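Home | Politics | Economy | Interviews | Archive | About

Who gets left out when benefits go digital?

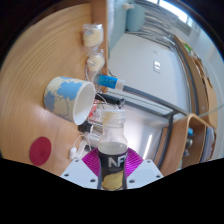 Decha Ratanaporn has spent much of his working life reading surveys that tell governments what they would like to hear. The latest says that 58 per cent of people in Zendska want unemployment support paid through a single online account. He doesn't believe it, or at least doesn't believe it means much.

"Ask people if they want something simpler and they say yes," he tells me. "I would say yes. The question never mentioned that the office in Jullow would close."

The scheme began in February with 852 claimants in two districts, Jullow and Tian. Ministers have called it a success. I put it to Ratanaporn that payments did go out faster, and he grants the point, though not warmly.

"Faster for those who stayed in. Of the people who started, 36 dropped out before the first payment, and they are missing from the average. Did they find work? Did they give up? The report doesn't say, and I have asked 2 times."

I wondered if that was a bit harsh. Every new system loses a few people, and the old paper forms lost plenty. He shrugs at this. "Fine, then publish the figures for the paper forms as well. I'm not fond of paper. I just want to see both columns."

He is no kinder to the scheme's opponents, who claim that Danditz, the contractor, will end up deciding who is eligible. "I've read the contract. It's dull and it gives them very little power. People should read it before they march about it."

What would change his mind? A longer trial, he says, and a survey that names the costs along with the benefits - a closed office, a longer bus ride, a phone line that shuts at four. He suspects support would fall, but won't guess how far.

The ministry plans to extend the accounts to the rest of the country next year. Ratanaporn has asked for the dropout records again and is waiting for a reply.

October 9, 2020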